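Clearing a Slipping Grip Fault on the Hand-Held Gripper

Applies to the Ellideck two-finger hand-held gripper, firmware 2.21 and later.

Symptom

The trigger is fully closed, the log shows fault 112 (closure without load), and a thin object turns or slides between the pads. Thick objects hold normally. At Kendaston we lost most of a September session to this fault before tracing it to the pads. The fingers were closing squarely, but the pad on one side had crept back on its adhesive and no longer met the other.

Before you start

Power off the gripper and wait for the status light to go out. Do not put a fingertip between the pads to test the grip. The return spring can close the fingers with the power off – this has already caused one pinched thumb.

Procedure

1. Open the fingers fully and wipe both pads with a dry, lint-free cloth.
2. Check the bolts on the finger plates. Tighten any that turn by hand.
3. Close the fingers slowly against a sheet of paper. If the paper pulls out freely at one end, the pads are not parallel.
4. Peel off the pad that has moved, clean off the old adhesive and fit a new one flush with the fingertip. Replace pads in pairs if either is glazed.
5. Leave the adhesive to set overnight under light clamp pressure.
6. Power on and run the zero routine. The closed reading should settle at 170. If it is off by more than 2, repeat from step 3.

Checking the repair

Use thin sticks for the check. A block or a cup will pass even with a bad pad. Pick up one stick at a time, hold it clear of the others and watch the log for fault 112.
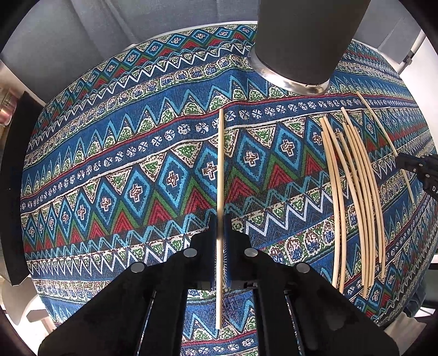

Thin-stick check: one stick between the pads, loose sticks on the table to the right.

Repeat for 21 picks. A single fault 112 in that run means the gripper stays out of use. Tag it and send the log to Manuela Cocco at the Bondholm bench, with the pad batch number in the subject line.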